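Flomurton Water Watch Field Guide
Section 4: Taking and Logging a Creek Sediment Sample

Revised March 11, 2025

Use this section each time you sample one of the marked stations on Treltau Creek. Read Section 3 first if you have not been to the station before. All sampling is done in pairs.

Before you leave

1. Check the creek gauge reading on the station sheet. Do not sample if the level is above the red line.
2. Pack one sample kit per station. Each kit holds a scoop, two glass jars with lids, a label sheet and a pair of nitrile gloves.
3. Write the station number on both jar labels in pencil. Ink runs.
4. Put ice packs in the cooler and close it.

CAUTION: The bank below the old Stamska mill is posted. Do not dig, kneel or eat there. Stations 436 and 1087 are reached from the footbridge side only.

At the station

5. Enter the water downstream of the stake and walk up to it.
6. Put on new gloves. Change them between stations.
7. Push the scoop in to the first mark and lift it slowly so the fine material stays in.
8. Let the clear water drain off. Remove leaves, twigs and stones.
9. Fill both jars to the shoulder and screw the lids down hand-tight.
10. Wipe the jars, attach the labels and place the jars upright in the cooler.

NOTE: If the scoop brings up an oily sheen or a strong smell, finish the sample, mark box C on the sheet and call Serena Pace from the parking area. Do not take extra samples on your own.

CAUTION: Keep used gloves in the sealed bag. Wash your hands before you handle food, phones or car keys.

Logging the sample

11. Fill in the station sheet before you drive off. Date, start time, both names and weather are required.
12. Copy the jar numbers onto the custody form. Each person who holds the cooler signs it.
13. Deliver the cooler to the Ďurica Street drop-off within 24 hours. The limit for the custody form is the same.
14. Enter the results on the shared log when the lab report arrives. Type the values as printed, including any "less than" sign. Do not round.

NOTE: Lab reports from the February round used the old station names. The conversion list is in Appendix B.

Returning equipment

15. Rinse the scoop with tap water, then with distilled water, and let it air dry.
16. Restock the kit and sign the shelf sheet.

If a jar breaks or a label is lost, throw out both jars from that station and sample again on the next round. A spare kit costs the group $40, so report missing parts on the shelf sheet.

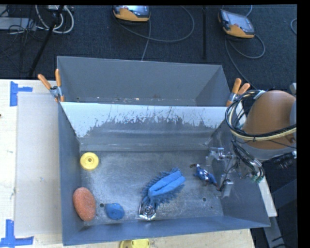 Fig. 4-1. Gray metal bins, front and rear.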